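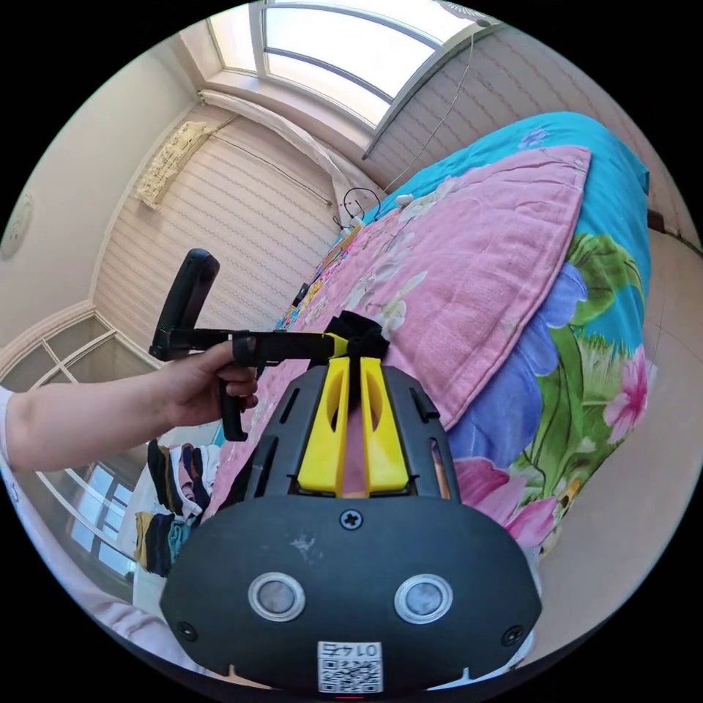

Pre-use checks for the hand-held grippers, home trials round. Ninby pair and Brilden pair side by side, with my comments as I went. Filled in at Lirkascombe in December, first thing, before any folding or picking up of clothes.

Marks I've used: **OK**, **OK-ish** (carry on but keep an eye on it), **FIX** (not today, thanks), **n/a**.

## 1. Body and casing

- [x] Casing free of cracks, both hands — **OK**

 Ran a thumbnail round every join. The Ninby has that broad rounded front which picks up scuffs if you so much as look at it, and I've stopped writing those down unless I can feel an edge. The Brilden has a matt finish that hides marks much better, but I don't think that should win it any points.

- [x] Front face screws present and flush — **OK**

 There are three on the Ninby, the Phillips one at the top and the two small dark ones low down in the corners. The top one is the one I always check twice. I nipped it up a touch on the left-hand tool and it moved less than I expected. Please use the proper screwdriver out of the roll and leave the multi-tool in the car!

- [x] Sticker readable — **OK**

 A quick rub with a dry cloth. No alcohol wipes on the stickers please, I did that on an old set and the printing went to soup.

- [ ] Loose bits rattling inside when tipped — **FIX** (Brilden, right hand)

 Something in there ticks when you turn it over. Could be a bit of trimmed plastic, could be a nut, and I'm not going to wave it about over somebody's duvet until I know which. Opened the bottom cover, looked, found nothing, closed it, and it still ticks. So that one goes back in the box and the Brilden did its session one-handed, which I've allowed for further down.

## 2. Fingers

- [x] Fingers matched, same length, same wear — **OK**

 Both of each pair come from the same Rungrueang batch. If you swap one, swap its partner. I know it feels wasteful, but a new finger next to a tired one pinches skewed and then you spend the morning blaming the spring.

- [x] Tips meet when closed on nothing — **OK**

 Held them up to the window and looked for daylight between the tips. The Ninby closes clean. The Brilden closes clean on the second squeeze, and I'd love to know why the first one is different (it's been like that from new, so I've decided it's a personality).

- [x] Full opening measured — **OK-ish**

 Should be 50 mm and the Ninby gives it. The Brilden stops a shade short. For socks, vests, a scarf, all fine. For a rolled towel it matters, and you end up nudging the towel in sideways with your other hand, which rather spoils the recording.

- [x] No snags on the finger edges — **OK**

 The test is an old pair of tights dragged over the fingers, inside and out, including round the cutouts. If the tights ladder, out comes the fine sandpaper. Nothing caught. I did find fluff packed into the slots at the finger roots, so I've added a line for that under cleaning.

- [ ] Spare fingers in the kit — **FIX**

 We have spares in yellow for the Ninby and none at all for the Brilden. On order from Rungrueang. I'd put this on the list before leaving, if only I'd read my own list before leaving.

## 3. Handle and trigger

- [x] Trigger returns by itself, ten slow squeezes — **OK**

 Slow is the point here. A quick squeeze hides a sticky return. The Ninby left hand was slightly gritty on the first couple and then smooth, so a small **OK-ish** for that one if I'm being strict.

- [x] Pistol grip tight on its bar, no twist — **OK**

 Grip the bar in one hand and the handle in the other and try to turn them against each other, politely. If there's any twist at all the fingers end up somewhere other than where your wrist thinks they are, and you'll overreach on soft things and jab the mattress.

- [x] Comfortable after a long hold — **OK-ish**

 My own hands, so take it as one opinion. The Ninby sits well and I can keep a steady pinch on a bit of black cloth without my forearm going. The Brilden has a narrower trigger that digs into the middle finger. A thin layer of tape sorts it, but then the tape gets warm and moves, and then you're fiddling with tape.

- [x] Weight checked on the kitchen scales — **OK**

 585 g for the Ninby, fingers on, cable off. The Brilden is lighter and feels it for the first few minutes, then oddly doesn't, I think down to where the weight sits (well forward of the hand, so you're always holding the nose up). I'd take the heavier tool for a full session, and I didn't see that coming at all.

## 4. Cameras and sensor windows

- [x] Windows clean and uncovered — **OK**

 Microfibre only. Breathe on it, wipe outwards, done. I had a perfect thumbprint on one of mine and would have recorded the entire morning through it.

- [x] View checked with fingers open and closed — **OK**

 What I'm after is the fingertips in view all the way through the squeeze, plus enough of the surroundings that the tracking has something to hang on to. Bold patterned bedding is brilliant for this! Plain white sheets are miserable, so if you're going somewhere with plain white sheets, take a printed throw.

- [x] Both hands visible to each other when working close — **OK-ish**

 When the two tools meet over one garment they do block each other a bit. Coming in from the side with the left and from below with the right is better than both coming down from the top. It takes some practice and you feel a proper lemon at first.

- [x] Bright window in view, exposure steady — **OK-ish**

 Daylight straight ahead and the Ninby takes a moment to settle after you turn. The Brilden settles faster but goes a bit grey and flat. I've scored them level on this and I reserve the right to change my mind once I've watched the footage on a decent screen.

## 5. Power, leads and the controller

- [x] Leads free of nicks, plugs fully home — **OK**

 Wiggle each plug. If the light on the controller flickers, that lead is finished, cut the end off so it can't sneak back into the box.

- [x] Household leads and power strips clear of the working area — **OK**

 Beds are awful for this, with things plugged in behind the headboard where you can't see your own elbow going. Look before you start, and ask before you move anything. Don't unplug a thing unless the householder says you can.

- [x] Controller firmware matches on both hands — **OK**

 Mismatched last time I did this and the two hands drifted apart by the end. Now it's the first thing I look at after switching on, and I've moved it up the printed version too.

- [x] Battery above the line at the start — **OK**

 The Brilden controller shows bars, the Ninby one shows a proper percentage. I much prefer the percentage. A bar is a rumour.

## 6. The room and the person

- [x] Floor clear where you'll step back — **OK**

 You will step back. Everybody does, with their eyes on the fingers. Shoes off and grippy socks on if it's tile.

- [x] Edges and corners noted — **OK**

 Bed frame, window sill, bedside table. I tap each one gently with my hand before picking up the tools, it sounds daft but your elbow remembers.

- [x] Clothes and bedding agreed with the householder — **OK**

 Nothing beaded, nothing lacy, nothing that's somebody's favourite. Piles that are already folded stay folded unless we've been told otherwise.

- [x] Stop word agreed, if two of you are working — **n/a**

- [x] Wrists and shoulders warmed up — **OK-ish**

 I did it for as long as the kettle took. Ought to be longer.

## 7. The trial itself

I ran the same three jobs with each make: pick up a crumpled bit of dark fabric off a blanket, move a folded top from one pile to another, and straighten a quilt edge.

- **Crumpled fabric.** Ninby easily. It'll take hold of a bunched-up thing and keep it while you bring the other tool across to meet it. The Brilden got there too, but I had to go in flatter and I kept pinching up some of the blanket underneath.
- **Folded top.** Brilden, just. The slimmer tips slide under a fold without ruffling it. The Ninby fingers are thick and you need to start from the corner.
- **Quilt edge.** Neither, frankly. Quilting is springy and both makes let it go as soon as there's any pull. I'd like to try a softer tip from Rungrueang on this before we write it off.

Remember the Brilden was on one hand only for all of this. I used the matching single hand on the Ninby to keep it fair, then did a separate two-handed go with the Ninby that isn't in the scores.

## 8. After use

- [x] Fluff out of the slots — **OK**

 Soft brush, then tweezers. New line, see fingers above. You'd be amazed what comes off one fleecy blanket.

- [x] Tips wiped, windows capped — **OK**
- [x] Footage copied before the cards go back in — **OK**
- [x] Bedding put back as we found it — **OK**
- [ ] Faults written on the box label as well as here — **FIX**

 Pen had died. Brilden right hand needs "ticks when tipped, do not issue" written on it before it goes anywhere else.

**Cleared for the next visit:** Ninby, both hands. Brilden left hand, with tape on the trigger if you've got bigger fingers than me.

**Held back:** Brilden right hand, until someone with more patience has had the whole casing apart.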